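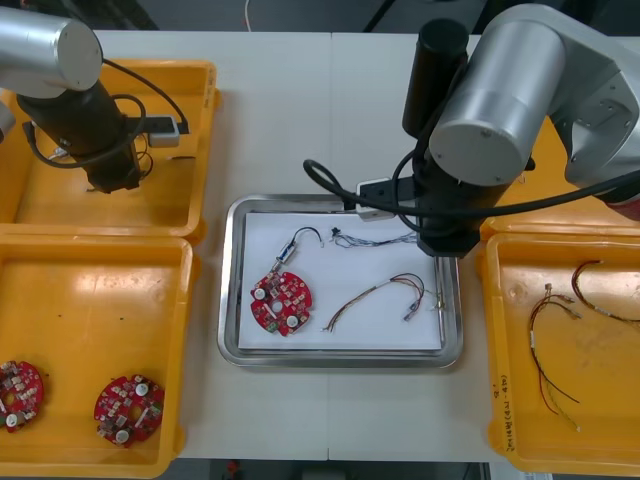 Stories > Short fiction > The Red Ones

Reading time: 3 minutes

We use cookies to remember where you stopped reading. Accept / Manage

The Red Ones

Half past six and the lights already buzzing. Coat on the hook, sleeves up. White table, yellow trays, the steel one in the middle with its sheet of paper in. Red boards. Always red this month. Green in the spring, before Fornargate lost the contract and Laxdal got it and everybody pretended to be pleased.

She didn't know what they were for. Round, the size of a saucer nearly, hole in the middle. White round bits on the front like peppermints. The job card said Jaltwood 1059 and that was all the job card ever said. Her sister thought lamps. The man at the bus stop thought missiles, but he thought that about the bus shelter.

Board on the paper. Look at it. Plug in, lead up and out of the way. Then the long harness, red brown yellow black, which never once lay flat. You'd press it down and it would come up again behind your hand, slow, like a cat that's been told.

She talked to it a bit. Not loudly.

The letter was in her bag. Two folds. She had read it on the stairs and then on the bus, and both times it stopped at the same place, at the word November. The flat would be wanted back in November. They were sorry. They had been very happy with her as a tennant.

Fourteen years. No, write it properly, the form would want it in numbers. 14.

Break

Tea from the machine, which tasted of soup. Grillurari on the wall by the door, the calendar they sent every year, a harbour with boats, someone's idea of a present. She stood in front of it and lifted the page. November was a church in snow. She put the page down again.

What did you take, out of 14 years? The big pan. The lamp with the bad switch. A drawer of wires, because everyone has one - chargers for phones that had gone in the sea or the bin, a thing with a white end, a thing with no end at all. She had never thrown out a wire in her life. You'd think she got enough of them here.

Her mother had kept buttons. Same tin for more than 40 years, same rattle. You went in for a black one and came out an hour later with a brass one and no coat mended.

Back to the table. The small parts were in the top tray on the left, the little motor, the brassy one with its curl of black wire, all of them lying any old how. She liked them better than the boards. A board was finished, more or less, it knew what it was. A motor on its own with a bit of lead hanging off looked as if it had got up and gone out without its keys.
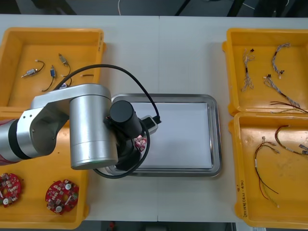

Afternoon

Quiet after two. Somebody's radio going through the wall, just the low notes.

She worked faster when she wasn't thinking so she tried not thinking and thought about skirting boards. The mark by the bedroom door where the bike used to lean. They would want that painted. They could want.

Plug in. Lead up. Harness down, harness up again. Fine. Have it your way.

There was a room going over the chemist's, her sister said. Small. Window at the back, you could see the river if you stood on somthing. She'd said no on the phone, straight off, before the rent was even mentioned, and then felt bad and said she would look at it.

You could put a table under that window. A white one maybe. Sort the drawer out on it, once, properly, every last wire, ends all facing the same way. Keep the good ones. Keep the one with the white end.

Ten to four. She wiped her hands on her front and got the letter out and wrote the chemist's number on the back of it, leaning on the corner of the table, and the pen went through at the fold.

Then the next board.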